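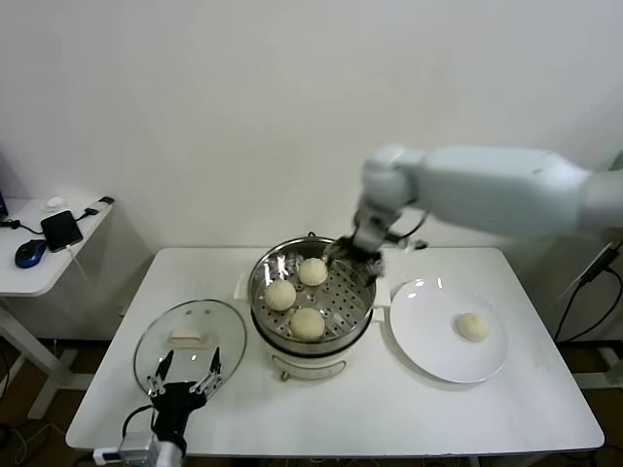 Restotus Steamed Bun Serving Records

README and data card

Summary

The Restotus Steamed Bun Serving Records are a small collection of written and tabular records on the steaming, lifting out and plating of plain steamed buns in an electric tabletop steamer. The collection was compiled at the Restotus kitchen in Jirville and is maintained by Omid Mirzaei. It contains 143 records. One record covers one batch, from the filling of the base to the clearing of the table.

The records were set up to support written serving guidance for small canteens and shared kitchens. They may also be of use to anyone studying how the surface and shape of a bun change between the steamer and the plate.

Contents of the release

batches.csv: one row per batch, with the fields listed below
notes.csv: free-text remarks, linked to batches by batch_id
equipment.txt: the steamer, lid, plates and table as used
glossary.txt: terms used in the remarks
CHANGES.txt: corrections made after first issue

All files are plain text in UTF-8. Fields in the two tables are separated by commas, and remarks containing commas are enclosed in double quotation marks.

Equipment and table layout

The steamer is an electric pot with a white base, a stainless-steel rim and a perforated steel tray. The control knob is on the front of the base. It stands in the middle of a white table set against the wall, and the buns are placed directly on the tray. Batches steamed on paper or cloth were left out of this release and will be issued separately if there is demand.

The serving plate is round, white and without decoration, and is kept to the right of the steamer. The lid goes to the left once it has been taken off. This layout was adopted after the first few batches, when the plate and the lid were on the same side and the plate had to be wiped repeatedly before use. Batches recorded under the earlier layout carry the value "old" in the layout field.

Phones, chargers and other personal items are kept on the side table throughout.

The lid

Removal of the lid is recorded as a separate step. Condensation gathers on the inner face during steaming, and water falling on a finished bun leaves a darker, slightly sunken mark which does not recover as the bun cools. The procedure asks for the lid to be raised level, held over the pot until it has stopped dripping, and then set down on the left-hand side of the table.

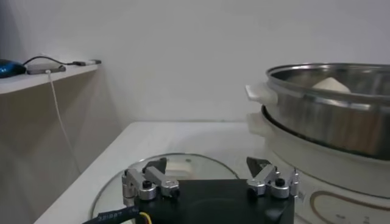

The lid is of clear glass with a metal rim and a small knob at the centre. It should be laid flat, well back from the front edge of the table, and should not be propped against the pot. The table beneath it is wiped before the next batch. Where a lid was put back on the pot while buns were still on the tray, the lid_returned field is marked "yes" and the reason is given in the remarks.

Field descriptions (batches.csv)

batch_id: text. Unique to each batch. Identifiers beginning with B were recorded by the Bevan group and those beginning with D by the Dakley group.

month: text. The month of recording. The day is not held.

water_ml: whole number. Water placed in the base at the start, measured by jug.

bun_count: whole number. Buns on the tray at the start of steaming.

steam_min: whole number. Minutes from switching on to switching off. Heating-up time is included.

rest_min: whole number. Minutes between switching off and raising the lid.

layout: "old" or "current".

lid_returned: "yes" or "no".

order_out: text. The order in which buns were moved to the plate, using the positions back, left, front and right as seen from the front of the table.

surface: one of "smooth", "spotted", "wrinkled" or "torn". The poorest condition found on any bun in the batch.

underside: one of "clean", "marked" or "stuck". "Marked" means that the pattern of the tray holes could be seen on the underside of at least one bun after plating.

assessor: text. Initials only.

Method of recording

Buns were made to a single plain dough, without filling, and were proved on a covered board. They were placed on the tray with space between them and away from the steel wall of the pot. The water was measured cold; a batch could use up to 200 ml, depending on the steaming time planned. The amount for each batch is entered in the table as measured.

After switching off, the lid was left in place for the period shown under rest_min and then removed. Buns were moved to the plate one at a time. The first bun was placed to one side of the plate so that the remainder could be set down without touching it. Buns that touch while fresh from the steamer tend to join at the sides, and pulling them apart tears the skin. A tear of this kind is entered under surface and described in the remarks.

Assessment of the surface was made on the plate within 30 minutes of the lid being raised. The underside was examined last, by turning each bun over once. A sensory remark, covering the feel of the crumb and any taste of the water, is present for 91 batches. It was introduced part-way through the work, and no attempt has been made to supply it for earlier batches.

Known limitations

One model of steamer was used throughout. The findings on timing should not be carried over to bamboo baskets, stacked steamers or larger catering units without a trial.

The two groups did not apply the term "wrinkled" in quite the same way. The Bevan group entered it for any visible crease, whereas the Dakley group reserved it for creasing across the top of the bun. The difference was found in October and the glossary was amended. Earlier entries have been left as written.

Steaming times were taken from a wall clock and are given to the nearest minute. Users requiring finer timing will find the collection unsuitable.

Room temperature was not recorded. Several remarks mention a cool kitchen in the early morning, and it is possible that the shorter rest periods were affected.

The order_out field is empty where the assessor did not note it at the time. An empty value should be treated as unknown.

Suggested uses

The collection is suitable for drafting serving instructions, for teaching the handling of steamed dough, and for comparing rest periods under one fixed arrangement. It is not suitable for setting food safety limits. No core temperatures were taken, and the holding times recorded have no bearing on how long a bun may safely be kept.

Care and cleaning

The tray is lifted out when cool and washed by hand with a soft brush, working from the underside so that dough is pushed back out of the holes. The base is unplugged, emptied and wiped, and is never placed in water. The lid is washed with the tray and dried with a cloth, including the inside of the rim. Scale in the base is treated with diluted white vinegar and rinsed twice. Batches steamed directly after descaling are identified in the remarks, as two assessors reported a faint sourness.

Conditions of use

The files may be copied and adapted for teaching, research and internal kitchen guidance, provided that the source is named as the Restotus Steamed Bun Serving Records, Jirville. Altered tables should be renamed before being passed on. Assessors' initials should not be used to try to identify individuals.

Corrections

Errors should be reported in writing to Omid Mirzaei at the Restotus kitchen, quoting the batch_id and the field concerned. Accepted corrections are listed in CHANGES.txt with the former value retained alongside the new one.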